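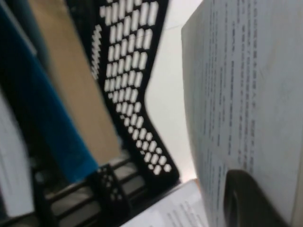 最終更新:4月

机上の紙の保管を、積み置きから立て置きに切り替えた記録である。対象は印刷済みの論文、仕様書、翻訳原稿の控え。電子化の話は別の記事に書いたので省略する。

前提条件。机の天板は奥行きが浅く、モニタの台座とキーボードで大半が埋まる。紙に割り当てられるのは左手側の一角のみ。従来はここに紙を平積みしていた。平積みの欠点は検索性で、下にある束を抜くには上の束をすべて持ち上げる必要がある。持ち上げた束は仮置きする場所がなく、結果として椅子の上に移動する。椅子に座るために束を戻すと順序が入れ替わる。この繰り返しで、山の中の並びは実質的に無作為になっていた。

黒い金属メッシュのファイルスタンドを使うことにした。側板が高く、輪郭が波打った形で、長円や六角形の穴が規則的に抜いてあるもの。樹脂の箱型も検討したが、側面が塞がっていると中の残量がわからない。穴あきの側板なら横から見て白いか白くないかで埋まり具合を判断できる。精度は低いが、棚卸しの要否を決めるには足りる。

問題は紙の側にある。印刷用紙はそれ自体では立たない。薄い束をスタンドに入れると、上辺から順に腰が抜け、数日で弓なりに変形する。変形した束は次の束を押し、押された束がまた曲がる。対策として次を試した。

(1)クリアホルダーに入れる。
効果は小さい。ホルダー自体が柔らかく、紙と一緒に曲がる。加えて滑るため、一つ抜くと隣が沈む。透明なので見出しが読める点だけは良い。

(2)厚紙を一枚添える。
効果あり。封筒の補強に使う板紙をA4に切り、束の背面に当てる。板紙の目は縦に取ること。横目で切ったものは一週間で負けた。

(3)区画を満杯に近づける。
最も効く。曲がるのは倒れる余地があるからで、余地を詰めれば曲がらない。ただし詰めすぎると抜くときに隣の束の角を折る。指が一本入る程度の隙間を残すのが妥当と判断した。

現在は(2)と(3)を併用している。

厚い束について。一番厚いのは中国語の技術文書の束で、総ページ数は158。両面で刷れば半分の厚さになるが、裏面に書き込む習慣があるため片面で出している。この厚さになると板紙は不要で、束そのものの剛性で立つ。代わりに重量が問題になる。スタンドの片側に寄せると重心がずれ、軽い側が浮き気味になる。置く位置は中央寄り、または壁側とした。

綴じ方も見直した。以前はダブルクリップを使っていたが、クリップの厚みが束の厚みを超えるため、スタンドに入れると上部だけが扇形に開く。クリップの位置を束ごとにずらす方法もあるが、管理が面倒で三日でやめた。今は薄い束はステープル、厚い束は綴じずに紙帯で巻いている。紙帯はコピー用紙を幅48ミリに切ったもので、端を糊で留める。輪ゴムは縁に食い込むので使わない。紙帯は輪のまま抜き差しできるように、わずかに緩く作る。緩すぎると持ち上げたときに中身だけが落ちる。これは一度やった。ページ番号のない原稿だったので、文脈から順序を復元するのに一晩かかった。以後、番号のない印刷物は出力時に必ず番号を振る設定にしている。

揃え方。厚い束を一度に揃えようとしても中央の紙が動かない。三つか四つに分け、それぞれを長辺、短辺の順に天板に落として揃え、最後に重ねる。落とす前に束を軽くしならせて空気を入れると、紙同士の貼り付きが切れる。冬場は静電気で貼り付くため、この工程を二回やる。印刷直後の紙は反りが残っているので、すぐには立てない。反りの内側を下にして平らに置き、上に辞書を載せて一晩おく。

分類は凝らないことにした。案件別、言語別、日付別をすべて試し、いずれも維持できなかった。案件別は終わった案件の区画が空かない。言語別は中国語の区画だけが溢れる。日付別は探すときに日付を覚えていない。現行は、手前に「今読んでいるもの」、中央に「返事を書く必要があるもの」、奥に「捨ててよいか未定のもの」の三区分で、見出しも付けていない。未定の区画が詰まったら、その時点で奥から処分する。迷ったものはスキャンして捨てる。

以前の職場の同僚であるThịnh Lươngは、これと逆の方式をとっている。使った束は必ず左端に戻し、分類を一切しない。時間が経つと使わない束が右端に溜まるので、右端だけを見て捨てる。理屈としては正しく、一度真似もした。自分の場合は束の見分けがつかず、毎回左端から順に見出しを読むことになり、平均して遅くなった。彼の束は表紙に色紙を使っている。方式の差というより表紙の差かもしれない。いずれ再試験する。

費用。スタンドは店頭で1244円。板紙は封筒の余りなので計上しない。糊は手持ち。比較のために木製の書類棚も見たが、価格が一桁上がるうえに天板の奥行きに収まらなかった。

設置後に気づいた点をいくつか。

金属メッシュは埃を拾う。穴の縁に溜まるため、布で拭いても取れない。乾いた刷毛で上から下に払うのが速い。刷毛は絵画用の平筆で代用できる。

底に脚ゴムがない状態だと、厚い束を抜くときに本体ごと手前に動く。ホームセンターのゴムシートを小さく切って四隅に貼った。両面テープの粘着は夏に緩む可能性があり、経過を見る。

紙の角が穴に引っかかることがある。特に長円の穴は、薄い紙の角がちょうど入る寸法らしい。入れるときに束の下角を少し内側に向けると回避できる。板紙を当てた束では起きていない。

机に平置きする紙をゼロにはできなかった。読みかけの一枚、校正中の一枚はどうしても手元に寝る。これを禁止すると作業のたびに抜き差しが発生し、かえって遅い。上限を設けて、平置きは束一つと単票数枚までとした。上限を超えたら立てる。夕方六時に机を離れるときに一度だけ見直す。

一か月ほど運用した時点での評価。目的の束に到達するまでの時間は体感で明らかに短くなった。計測はしていない。椅子の上に紙が移動する現象は止まった。順序の入れ替わりも起きていないが、そもそも順序を管理しなくなったので比較の意味は薄い。未解決なのはA3の図面で、二つ折りにすると折り目の側だけが膨らみ、隣を圧迫する。丸めて筒に入れると今度は見なくなる。当面は半分に折って一番奥に置いている。

収容量の目安を聞かれることがあるので書いておく。普通紙の薄い束であれば一区画に100枚前後が扱いやすい。それ以上も入るが、抜き差しの摩擦が増える。再生紙は同じ枚数でも厚く出るので、銘柄を変えたときは枚数より指の入り具合で見たほうがよい。

次は引き出しの中の封筒類に手をつける予定。角形2号と長形3号が混在していて、長形が必ず奥に滑り込む。仕切りの寸法は測ってあるので、板紙の残りで作る。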